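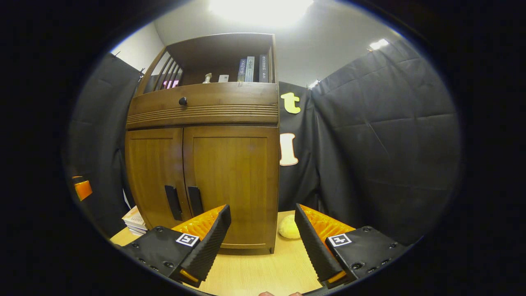
Does the Duvance hand-held gripper kit come with everything you need to start recording?

Nearly everything: you get the gripper, the camera mount, two spare sets of finger pads and a year of the Druma upload service, but you buy your own memory cards and a charger.

Posted in: Kits and Hardware
Thread: Duvance hand gripper, three weeks in

wobblybench
Jan 15, 2019
Right, I've had mine long enough to say something useful. I love this thing! I came from the Cabral arm with the joystick, where a decent run at a cupboard door took me most of an evening (and a lot of swearing). With this you hold it, do the job with your own hand and wrist, and move on to the next one. I did 400 runs in the first week without really trying. Small cabinet on a table, black cloth round it, doors with long black handles, drawer above with a round knob. The handles are lovely to work with. The knob I'm still fighting.

tinsnips
Which pads are you on? I had the smooth ones first and round knobs were hopeless. Swapped to the ridged orange ones and it's a different tool.

wobblybench
Ridged orange already. I think it's me, I keep coming in too high.

marrowfat_p
Come in level and squeeze later than feels natural. Also mind the wide view. I kept thinking I was further off than I was and clonked the knob every time.

oldgreycable
I'll be the grump then. I sent mine back. 400 runs is great but how many did Druma accept? It threw out a good third of mine with "tracking lost" and no hint as to why. For that money I want a reason, please.

wobblybench
Fair question. 20 rejected so far, so I can't complain. What was behind your table?

oldgreycable
Plain white wall. Before you say it, yes, I've read the guide. I still think a kit sold for home use ought to cope with a white wall.

tinsnips
I half agree. The guide has it on page nine, and it should be on the box. But I pinned a few foam letters to my cloth and put some books about and the dropouts stopped dead. Cheap fix! The Workton one was just as fussy when I borrowed it, and heavier too.

marrowfat_p
Workton is heavier but the trigger is much nicer, I won't hear a word against it. My thumb aches after an hour on the Duvance.

wobblybench
The thumb ache is real, I'll give you that. I stop for tea every half hour. Has anybody changed the spring?

kettlefish
I have, with the softer one from the spares list. Part 3553, fits straight in, two screws. Do the firmware first though, or it won't read as fully closed.

wobblybench
Oh brilliant, ordering one now. Aiming for 1000 runs by April and then I'll train on the lot and post the results, good or bad.

oldgreycable
Please do post the bad ones as well. And if the soft spring works out I might be tempted to have another go.

kettlefish
Forgot to say, the screws are tiny. Do it over a tray.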